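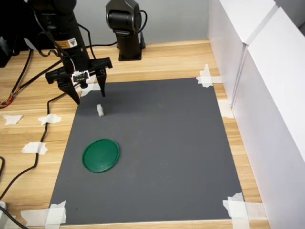
Parallel-jaw gripper over the work mat.

Paperback care: loose pages, odors and shelving for science fiction and fantasy collections

Mass-market paperbacks from the Wukutach and Isska series were glued, not sewn, and most have browned at the edges. The methods below are for reading copies. Signed copies and first printings should go to a book conservator.

Loose single pages

Brush crumbs of old glue off the page edge with a dry, soft brush. Put a strip of waxed paper on each side of the gap. Apply PVA bookbinding glue to the inner edge of the page with a fine brush, in a line no wider than 2 mm. Seat the page, square it at the head, and close the book. Press under an even weight overnight. Do not use clear office tape. The adhesive yellows and bleeds through to the facing page.

Split spines

If the block has broken into two pieces, repair the break before reading any further. Open the book at the split, run glue down the full height with a knitting needle, and close it with waxed paper around the outside of the spine. Clamp lightly between boards. Heavy clamping pushes glue into the gutter and the pages will tear there later.

Price stickers

Warm the sticker with a hair dryer on the low setting for 20 seconds, held a hand's width away. Lift one corner with a plastic spatula and pull back flat against the cover. Repeat if it resists. Foil lettering, as on the Karagiannis omnibus covers, lifts with heat, so leave those stickers alone.

Musty odor

Stand the book fanned open in a lidded plastic tub with an open dish of baking soda next to it. Keep the powder off the paper. Change the dish weekly. Most books need 2 weeks. A book with visible mold should be bagged and kept away from the others.

Shelving

Shelve upright, snug enough that nothing leans, loose enough that a book slides out without dragging its neighbor. Pull from the middle of the spine, never the top. Thick volumes such as the Futlow trilogy sag if shelved on the fore edge. Lay them flat, three high at most.

Keep shelves off outside walls and out of direct sun. Red and orange inks fade first.

Labels and lists

Grigoris Athanasiadis keeps 1575 paperbacks in series order and writes the shelf code on an acid-free slip inside the front cover. Pencil only. Kristýna Oravec uses the same slips but files by author, with anthologies under the editor's name. Check the list against the shelves each April and note any repairs on the slip.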